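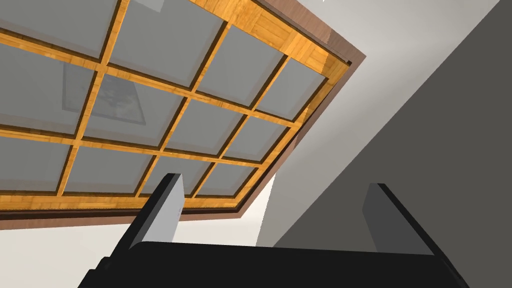
Sota Kikuchi wrote to ask why his house goes tick, tick, CRACK as soon as the lights are off, and could I please answer before bedtime.

I can, Sota! Mine does it as well. There's one stair that pops every single night, and when I was small I was sure someone was standing on it.

What you're hearing is your house changing size. I know how that sounds, but it really does – only by a tiny bit, far too little to see. Most things grow when they warm up and shrink when they cool down. In the day the sun heats the roof and the radiators heat the rooms, so the beams and pipes get a little longer. At night it all cools and they shrink back again.

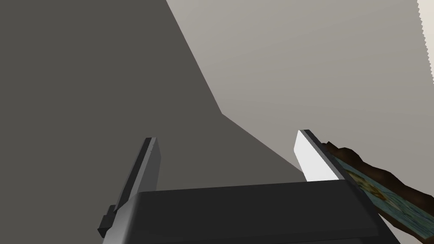

But my whole bedroom cools down slowly, so why is the noise so sudden, asks Colleen Carrier.

Lovely question. Press your fingertip hard on a clean table and push it along. It sticks, and sticks, and then jumps! Wood does the same. A floorboard wants to shrink but it's held by nails and squashed up against its neighbours, so it stays put until the pull gets too strong. Then it slips all at once, and you hear a crack.

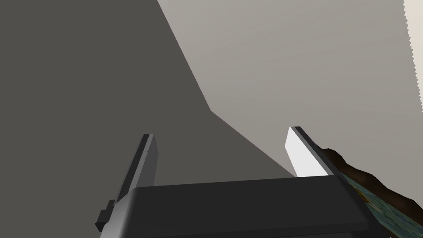
Reading time: 3 minutes

Metal is even better at this than wood. Take a steel rail 100 metres long and warm it up by 24 degrees, and it grows by nearly 3 centimetres. The pipes under your floor are much shorter, but they rub on the wood as they move, and that's your ticking.

Damp matters too. Wood soaks up water from the air and swells, then dries out and shrinks. You may have met a door that sticks in wet weather and behaves itself in a dry spell.
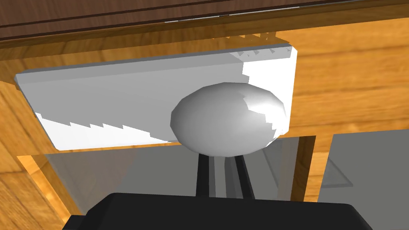

Old houses often creak more than new ones, as the nails have had years to work loose and the boards have room to rub. And it all seems louder at night with the telly off and no cars going past.

If you'd like to try it yourself, sit near a radiator when the heating goes off one evening in November and listen (don't touch, it'll be hot!). Write down the time of every tick you hear. I got bored and had a biscuit, but you may have more patience than me.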